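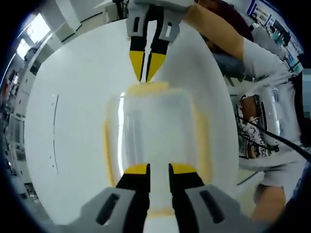

Clear cup with both hand-held grippers, Millis handover task.

April, bench log, Follside lab
Subject: Loss of synchronisation between the two hand-held units, and a pinch incident on the second unit

9:40. Collection on the Millis handover task was stopped at the request of the operator on the second unit. The operator reported that the fingers on that unit had closed further than the trigger position called for and had stayed closed after the trigger was let go. The thumb of the free hand was between the fingers at the time. The skin was marked but not broken. First aid was offered and declined, and the incident has been entered in the site register under minor injury.

The unit was switched off at the battery and tagged out. The first unit was left running for a short time so that its log could be closed properly, then it too was switched off.

10:15. Trigger linkage inspected on both units. On the second unit the return spring had come off its post and was caught under the slider. With the slider moved by hand, the fingers would travel freely for the first part of the stroke and then bind. The post shows wear on one side. The first unit has the same post and spring, with no wear that can be felt with a fingernail. The spring was refitted and the linkage cycled on the bench. It held, but this is not being treated as a repair. The post is printed, and a replacement in metal has been drawn up.

10:50. While the logs were open, a second fault was found which may be the more serious of the two for the data. The finger opening recorded by the second unit does not line up in time with its own camera stream. In the worst recording the opening value trails the picture by 296 milliseconds. The cup is seen to be gripped well before the log says the fingers have closed. A model trained on that would learn to close late.

The batch holds 783 recordings. Of these, 395 involve both units and so depend on the second unit's clock. The remainder were made with the first unit alone and are not affected by either fault. A script was run over the two-unit recordings to compare the logged opening with the position of the fingertips in the video. It flagged 41. The script relies on the yellow of the fingertips and is known to be weak where a clear object with bright edges is close to them, so the flagged recordings are to be checked by eye before any are withdrawn.

11:30. The lag is not constant. It is small at the start of a session and grows, and it goes back to nothing when the unit is restarted. This points to the Fanix interface board, which buffers the sensor values and passes them on in blocks. If the host is slow to collect a block, the next one waits behind it, and the time is stamped on arrival. The video is stamped at capture. The two were never going to agree over a long session, and the check done at the start of each session was too short to show it.
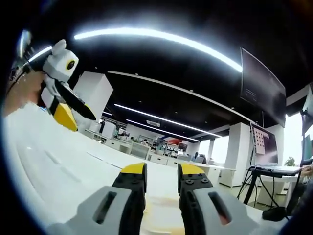 Dirceu Conceição asked whether the two faults might be one. If the spring was already catching, the slider would have lagged behind the trigger, and some part of what the log shows as delay could be real movement of the fingers. He would not withdraw anything until that had been ruled out, and he asked that the restart times be listed beside the lag for each session. He also asked that the tagged unit not be used for the test, even with the spring back on.

The point is accepted. The restart times have been pulled from the host and the list is in the shared folder. On a first reading the lag falls at every restart, and a caught spring would not clear itself when the power is cycled. That supports the board as the cause of most of the delay. It does not exclude a small part from the linkage in the last sessions before the stop, and those will be looked at separately.

13:20. Bench test carried out with the spare unit and a Fanix board of the same type. The host was loaded on purpose by copying files to the external drive during recording. The lag appeared within minutes and grew in the same way. With the copy stopped it did not recover. With the time stamp moved to the board, before the buffer, the logged opening and the video stayed together for the whole run — loaded or not.

14:05. Clear containers remain the hardest objects for the check. The rim and the corners pick up the light from the windows and the ceiling, and the script can take a bright edge for a fingertip.
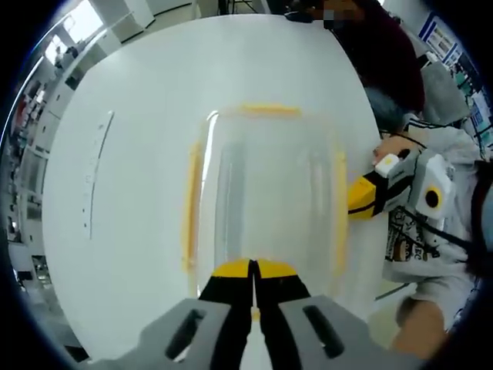 For the time being the script will be run with the search area limited to the finger line, and any recording where the container crosses that line will go straight to review by a person. Vieira has the review sheet and will hand out the recordings in order of session.

Working rules until further notice:
Free hand to stay clear of the fingers whenever the battery is connected.
Linkage to be cycled and the spring looked at before each session, and again after any drop or knock.
Units to be restarted between sessions until the new time stamp has been installed on both.
No file copying on the host during recording.
Any operator may stop the session without giving a reason first.

15:30. Second unit remains tagged out. Metal posts ordered for both units. The first unit may be used alone for single-hand tasks. Two-unit work is suspended until the posts are fitted and a full-length synchronisation run has been signed off by Dirceu Conceição.

Still open: the lag in the final sessions before the stop, and whether the older single-unit recordings on the Fanix board should be put through the script as well. The board in the first unit is an earlier revision and may not buffer in the same way. To be confirmed with the supplier.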